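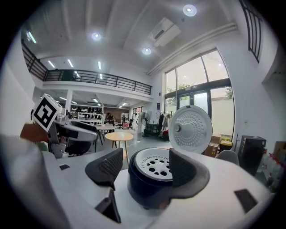

*Last updated: Wednesday, March 2, 2022*

# The Rice Cooker Shift

At Vadden, the job posting still says "appliance tester." The people who answered it in the past year spend most of their shift with a gripper in each hand, working through household tasks so that a pair of robot arms can later be trained on the same motions.

Vadden is a contract test house. Its customers send kitchen appliances, and its staff open, close, fill, tip and clean them according to a written protocol. In December the company began moving its most repetitive protocols to Radebe, a two-arm cell that learns from recorded demonstrations. Each demonstration is made by an employee with hand-held grippers that carry printed square markers, which the software uses to recover the position and angle of the tool.

The first protocol chosen was the small rice cooker with a hinged lid. Mathis Sabatier, who supervises the floor, selected it on the basis of injury records. Lid-cycle testing requires 600 openings per unit, and it had produced more wrist complaints than any other item on the schedule.

"The force is low," Sabatier said. "The trouble is the count. A tester can do the first hundred without noticing."

Under the new arrangement, a tester records 110 demonstrations of a protocol, and the cell is meant to take over the cycling. Starting positions are varied on purpose. The cooker is turned a few degrees or moved toward one edge of the table, and cups, plates and bottles are left standing nearby so the trained system does not depend on a clear surface.

Recording has its own rules. Both jaws must stay open until the approach is complete. The body of the cooker is steadied on one side before the lid is moved, and a demonstration in which the cooker slides is discarded. Testers work standing, forearms free, with the elbows kept close to the body.

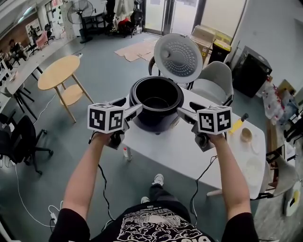 ## What the testers do now

Colette Cordier has tested appliances at Vadden for nine years. Her old schedule was divided by unit: one cooker, one sheet, one signature. The current one is divided by session. She records in the morning, reviews her files before lunch, and spends the afternoon on inspections the cell does not perform, mainly hinge play, latch feel and seal wear.

She finds the recording slower than the work it stands in for. "With my hands I know where the lid is," she said. "With these I have to look, and I have to move the way the machine could move. No fingertips."

The review step was added in January at the request of the testers. Before that, files went directly to Clastora, the software contractor, and rejected sessions came back without a stated cause. Priya Rosenthal, the process engineer who runs the project, now requires a written reason for each rejection. The most frequent is a marker turned away from the camera during the lid lift.

Of the 893 sessions submitted for the cooker protocol, the company has not said how many were kept.

## Pay and grading

Testers were formerly paid an hourly rate plus a bonus for completed units. Recording produces no completed units, so the bonus fell away in the first month. Eusebio Carrasco, the shop representative, negotiated a flat supplement for recording hours and a new grade, tester 2, for employees qualified in both recording and inspection.

Ownership of the recordings is still open. Carrasco wants a limit on their use at other sites. Management's position is that demonstrations made on paid time belong to the company in the same way as test reports.

No positions have been cut. Two vacancies on the evening shift have been left unfilled, and the agreement on staffing levels runs only to the end of the year.

## Next protocol

The Mokemeo line of electric kettles is scheduled to follow. Rosenthal expects it to be harder, as the protocol includes pouring and the weight of the kettle changes throughout the motion. Cordier has asked for a lighter gripper before recording begins. The request is with purchasing.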